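Sudstead bench cell: setup and upkeep notes

README for the two-arm glassware cell. Covers the table layout, power-on, gripper care and the faults we see most. Maintained by Gergely Vörös. Last revised in August, after the right gripper was rebuilt.

What the cell is for

The cell handles small lab glassware: beakers, test tubes, watch glasses, evaporating dishes. Two arms are mounted at the far side of a brown table and work back toward the near edge. In these notes, left and right always mean the robot's own left and right. If you stand at the near edge, the robot's right arm is on your left. Mixing this up has cost us more time than any hardware fault.

Power-on

1. Clear both arms by hand before you touch the switch. Park them high.
2. Turn on the controllers, right arm first.
3. Wait for the ring at the foot of each base column to turn green. Blue means the brakes are still locked. Red means the controller wants a reset.
4. Start the Laronix supervisor and load the profile named bench_glass.
5. Open and close each gripper once with nothing in it.
6. Run the slow lap. It takes 85 seconds. Keep your hand on the stop for the whole lap.

Do not skip the slow lap after a cable has been moved, even if the arm itself was not touched.

Table layout

The rack goes on the left arm's side and beakers go in the middle, where both arms can reach. Flat items such as the watch glass and the tongs lie between the beaker and the rack. The sponge pad stays on the right arm's side. The lamp belongs near the front and can be turned, but its base should stay on its mark. Its cord is the one cable allowed on the work surface, and the collision map does not know about it.

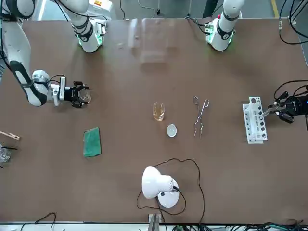

Both arms at work, base rings green. The left gripper has a test tube at the rack.

If you change the rack for another model, teach the hole positions again. The old file will load without complaint and be wrong.

Gripper setup

Each gripper has two black fingers built up from flat plates and screws. Check them in this order:

Screws. Put a driver on every one at the start of the week. A loose plate shows up first as a beaker that leans when it is lifted.

Finger gap. Close the gripper on the gauge block. The two fingers should touch it together. If one arrives early, loosen its mounting plate, close on the block again and tighten.

Force. The glass profile caps grip force at 217 counts. This is a raw controller value. Do not raise it to cure a slipping beaker. Clean the fingers first.

Wipe-down. Use a lint-free cloth and alcohol. Let the fingers dry before gripping glass.

Beakers are held upright with the spout clear of both fingers.

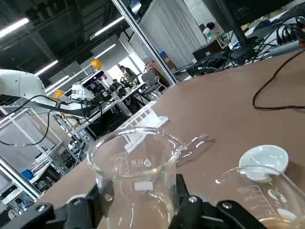

After a gripper has been off the arm, the wrist camera has to be calibrated again. Use the Kļaviņa target board, propped at the middle of the table, and take the full set of poses. The script prints a residual at the end. Anything under 2 pixels is fine. If it comes out higher, look for a loose camera bracket before you repeat the run.

Cables

The wrist cables need slack for a full turn of the last joint, and no more than that. Too much and the loop catches on the fingers. Strap them to the links with hook-and-loop ties. Zip ties cut into the jacket, and we lost one camera cable that way.

Cables from the arm bases run off the table and down. Keep them off the floor stripe.

Service intervals

Every shift: wipe fingers, check glassware for chips, confirm both stops work.
Every week: finger screws, cable straps, camera lenses.
Every 900 cycles: finger gap and force check on both arms.
Every gripper removal: camera calibration and slow lap.

The cycle counter is kept by the supervisor and survives a restart. It does not survive a reinstall. Write the number in the log first.

Known faults

Gripper stops halfway. Usually the wrist connector. Power down, reseat it, and check that the cable is not pulled tight at the last joint.

Arm misses the rack by the same amount every time. The rack has been bumped. Push it back against its stops.

Arm misses by a different amount every time. Check the camera bracket, then the base bolts.

Camera does not find the beaker. Clear glass on a brown table is hard for the depth image. Turn the lamp away a little and try again. An empty beaker is worse than a filled one.

Supervisor reports a collision with nothing there. The payload setting is wrong, most often left over from the Hevside test fingers. Reload bench_glass.

Spare fingers, the gauge block and the target board are in the top drawer of the tool cabinet. Put the gauge block back in its case.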